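Weltix to close Wekell coat repair counter and move work to Brirna

Weltix will shut its coat and outerwear repair counter in Wekell at the end of November and move the work to its larger workshop in Brirna, the company has confirmed.

Customers will still be able to hand in coats at the Wekell shop, but they will no longer be mended on the premises. Items will be sent to Brirna by van and returned to the shop for collection. Weltix says most repairs will take longer as a result, though it has not given a figure for the new waiting time.

The counter has been at the back of the Wekell shop since the shop opened. It takes in 61 items in an ordinary week, according to the company, and well over that once the weather turns. Last year it handled 1184 jackets and coats between the start of September and the end of February. Broken zips were the most common job, followed by torn linings and worn cuffs.

Two people work at the counter. Both have been offered posts in Brirna, with travel costs paid for the first six months. Weltix would not say whether they had accepted.

In a notice put up beside the till, the company said the lease on the rear part of the building was coming to an end and that the rent asked for a new one was more than the repair work brought in. The front of the shop is on a separate lease and is not affected. Opening hours there stay the same, including the late opening until 7pm.

The Brirna workshop already deals with repairs from the company's other shops and has machines for heavier fabrics that were never fitted in Wekell. Some jobs, such as replacing a full-length zip on a waxed coat, were already being sent there.
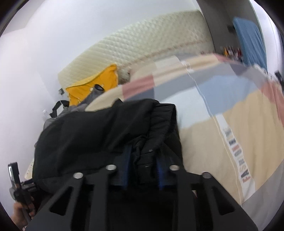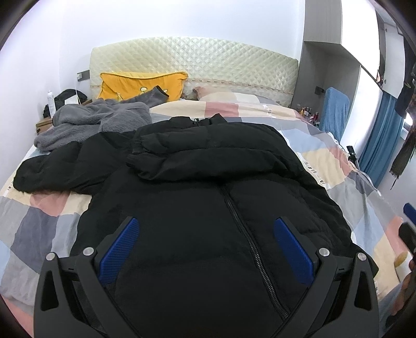 Prices will change at the same time. A basic repair, which covers a split seam or a small tear, goes up by two pounds. Zip replacement stays at its present price until the spring. Padded coats will be charged as a class of their own for the first time, so a black puffer jacket of the kind shown laid out on the bed would cost more to have patched than an unpadded coat with a tear of the same size. Weltix says this is because filling often has to be topped up before the outer fabric can be closed. The new price list will be available at the counter and in the Brirna workshop from the beginning of the month.

Coats handed in before the closure will be finished in Wekell where possible. The company has asked people who have left items for longer than three months to collect them. There are a number of these on the rail, some without a readable ticket, and Weltix says anything still there at the end of the year will be given to a clothing charity. Owners who have lost their ticket can claim a coat by describing it and giving the month in which it was left.

The news has had a mixed response in the town. The Vishwakarma dry cleaner's, two doors down, said it had been asked several times in the past fortnight whether it would start doing repairs. It already takes up hems and replaces buttons. It said it had no plans to mend coats, as it does not have the space for a second machine, but would look at the question again in the new year.

A petition asking Weltix to keep the counter open was left in the library and the post office and has been signed by 800 people. It says that many of those who use the service are older residents who bring a single winter coat each year and cannot easily be without it. It asks the company to keep at least one day a week when small repairs are done while the customer waits.

Weltix said it had read the petition and would not be changing its decision, but that it was looking at whether someone from Brirna could be in the Wekell shop one morning a week during the colder months. This would be for small jobs only, such as zip pulls, poppers and loose buttons. A decision is expected before the closure.

The town council said it had no part in the matter, as the building is privately owned. It has asked the landlord what is intended for the rear of the property, which has its own entrance from the yard. No planning application has been made. Any change from workshop use to housing would need permission.

The closure leaves Wekell without a clothing repair service apart from the alterations done at the dry cleaner's. A shoe repairer in the covered market closed two years ago and the unit has since been let as a phone shop. There is a sewing group which meets in the church hall in term time and which has said people are welcome to bring mending along, although it cannot take work in or lend out its machines. It charges a small fee for tea and use of the room.

Customers are advised to empty all pockets before handing in a coat and to fasten any zips that still work. Detachable hoods and belts should be taken off and kept at home unless they are the part to be repaired. Under the new arrangement coats will travel in sealed bags with a numbered label, and the same number will be on the customer's ticket. Weltix will send a text message when an item is back in the shop. Those without a mobile phone can ask to be rung at home.

The van will run twice a week. Coats handed in after midday on a collection day will go with the following van. There will be no collection between Christmas and New Year, and the company suggests that anyone who needs a coat back before the holiday should bring it in by the first week of December.

Guarantees on earlier repairs are not affected. Work done at the Wekell counter is covered for a year from the date on the ticket, and a repair that fails in that time will be redone in Brirna without charge. The ticket should be kept, although the company says it also holds its own record of each job.

The sewing machines from the counter will go to Brirna. The long cutting table is too large for the van and has been offered to the sewing group.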